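14th October

Up before the alarm again, and sat with my tea at the kitchen table watching it get light over the back fence. I do like this month. The heating came on by itself at some ungodly hour and the pipes did their knocking, and I thought, well, that's summer properly over then, and went to find the thick socks. They were in the drawer with the tea towels. I have no memory of putting them there, but I suppose June was a long time ago.

I meant to write yesterday and didn't, so this is two days squashed into one.

The big news, if it counts as news, is that I have finally started on the hall closet. I have been walking past that door since we moved in with the feeling you get from an unanswered letter. I took everything out onto the carpet – boots, the vacuum attachments for a vacuum we no longer own, three umbrellas (one good), a bag of other bags – and then of course I had to step over it all to get to the bathroom for the rest of the day. At the very back was the box from the old house on Celell Road, still taped. I sat on the bottom stair and opened it with the potato peeler, the scissors being somewhere under the boots. Candle ends, a jar of foreign coins, the instructions for the slow cooker, and the little brass bell that used to hang on the back door. I was so pleased to see that bell! I gave it a rub with my sleeve and rang it, and the dog next door went wild.

I didn't get any further than that. It was gone eleven by then and I had to be out of the house by noon.

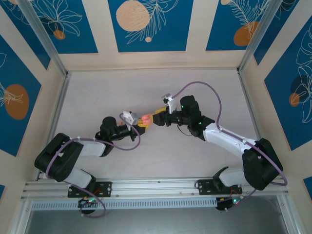
Afternoon, at the workshop

I took the number 11 over to Lostell and walked the last bit along the canal, which was full of leaves, all of them going nowhere. The bench was free and I had it to myself until nearly five, with the radio on low. I had my heart set on seeing the little orange piece get from one side to the other, yellow fingers to yellow fingers, and I could have stood there looking at it until my feet went numb. There is something so dear about two things reaching for the same small object. It put me in mind of passing a hot dish across a crowded table, when both of you have hold of it for a second and neither quite likes to let go.

I love that pale floor, too. Everything shows up on it so nicely, and it makes the purple cables look almost festive, looping about the way they do like ribbon that has come off a present. I have been meaning to find wool in just that shade. I did stop in at Soltani on the way home to look, and they had a plum and a lilac and a sort of bruised gray, and none of them would do, so I came out with buttons instead. Eleven of them, mismatched, in a paper twist. I don't need buttons. I have a whole biscuit tin of buttons.

Evening

Soup. The last of the squash, with an onion and too much pepper, and the heel of the loaf toasted to go with it. I ate it out of the blue bowl, standing up to begin with and then sitting down properly like a civilized person.

The Forko catalog had come in the mail, and I spent longer over it than I should have. They have a set of closet shelves that would fit the hall if the measurements are to be believed, and hooks to go on the inside of the door. It all comes to some 300 dollars, and I could hear my mother's voice saying that a person can put up a plank for nothing. There is a cheaper version for 254 that leaves off the hooks. But the hooks are the part I want. I folded down the corner of the page and put it under the fruit bowl, where I put all the things I intend to be sensible about.

The boots are still on the carpet. I moved them against the wall, at least, so that I won't break my neck in the night, and the good umbrella is hanging on the doorknob in case of rain. The bell is on the windowsill next to the basil. Tomorrow I'll find a screw for it and hang it by the back door, and then I must ring the dentist and take the library books back.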